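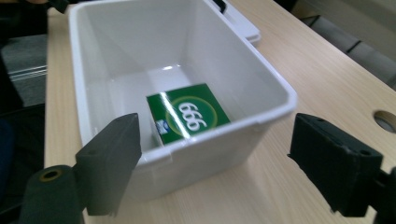 White bin with a small green box inside

Guides > Sewing Room > Dress Forms > Setting Your Measurements
Search guides Go

Section 3: Setting the Ninedmont form to your measurements

By now your form is standing on its base and the pole is locked, so it's time for the fun part! Once the form matches you, you can pin a hem, check a neckline or see how a skirt hangs from behind without twisting around in front of a mirror. Set aside 20 minutes the first time. After that you'll be able to change it over in the time it takes your iron to heat up.

Before you start

Wear the underwear you plan to wear with the finished dress. It makes a big difference at the bust, and a strapless bra can move the fullest point quite a bit from where your everyday one puts it. Have a soft tape measure, a length of narrow elastic and a pencil ready. If you can get a friend to hold the tape, please do. Wanda Nowicki, who tested the first Ninedmont forms for us, measured herself alone and then with her sister, and the back waist length came out different every single time.

Taking your measurements

1. Tie the elastic around your waist and bend gently from side to side. It will roll to your natural waist and stay there. Leave it on until you've finished.

2. Measure your bust at the fullest point with the tape level all the way around. Breathe normally.

3. Measure your waist over the elastic. Don't pull in – the form is supposed to look like you on a regular afternoon.

4. Measure your hips at the widest part. On many people this is lower than they expect, so slide the tape up and down a little before you write anything down.

5. Measure from the bone at the base of your neck straight down to the elastic. Write this one in the back length box on the chart inside the cover.

Note: Use your body measurements and not the ones printed on a pattern envelope. Patterns include ease, and a form set to pattern size will give you a dress that slides right off your shoulders.

Adjusting the dials

6. Start with the waist. Push the dial in, turn it clockwise to make the form bigger, and let it spring back out. You'll hear a soft click as it seats.

7. Set the bust, then the hips, the same way. The three areas share a frame, so opening one can pull slightly on the next.

8. Go back over all three with the tape and correct any that have moved. Most people need one more small turn at the waist. 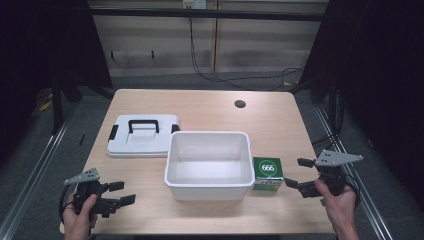
9. Set the back length last. Loosen the collar under the neck cap, lift the upper half until your measurement matches, and tighten the collar by hand. The upper half will feel stiff on a new form, and that eases up nicely with use.

CAUTION: Stop turning as soon as a dial resists. Forcing it past the red line can strip the thread, and the panel on that side will no longer stay open.

CAUTION: Always close the dials fully before you carry the form upstairs or put it in a car. An open panel can snap shut on your fingers.

Padding for a closer match

Dials can only do so much, and padding is where a form really starts to look like its owner. It's a lovely job, too. Use thin layers of quilt batting, feather the edges by pulling them apart with your fingers, and build up slowly.

10. Slip your own bra onto the form and fill the cups with batting until they're smooth.

11. Add batting at the tummy, seat or upper back as needed. Check with the tape after each layer.

12. Pull the stretch cover down over everything. The Zarei knit cover is sewn to fit this form, but a snug tank dress works well too.

Note: If one of your shoulders is lower than the other, pad the higher one. Radwa Mahrous in our fitting room swears by a stack of old shoulder pads for this, and we've all copied her.

Checking the fit

13. Put a dress you already own and love on the form. Choose one without much stretch and with a back zipper, so you can see right away whether it closes easily.

14. Look at the side seams. They should hang straight to the floor. If they swing forward, the seat needs a little more padding. If they swing back, try the tummy.

15. For a floor-length dress, raise the pole until the hem sits where it does on you in the heels you'll be wearing. Mark the pole with a strip of tape. Next time you can go straight to that height!

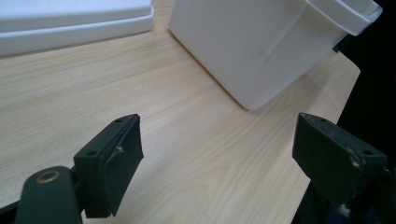

Can I leave a heavy beaded or sequined dress on the form overnight?

It's better to take it off when you stop for the day. The weight hangs from the shoulders and can stretch the seams there, especially on a knit or anything cut on the bias. Lay the dress flat on a clean sheet with the beaded side up, and put it back on the form when you're ready to sew. A plain cotton or wool dress is fine to leave for a night or two, and letting a bias skirt hang before you hem it is a great idea as long as the fabric is light.

If a dial slips or won't click, see Section 5, Dials and Panels. Replacement neck caps and collars are listed under Kombridge parts at the back of the guide.

Filed under: Dressmaking, Dress Forms, Fitting & Alterations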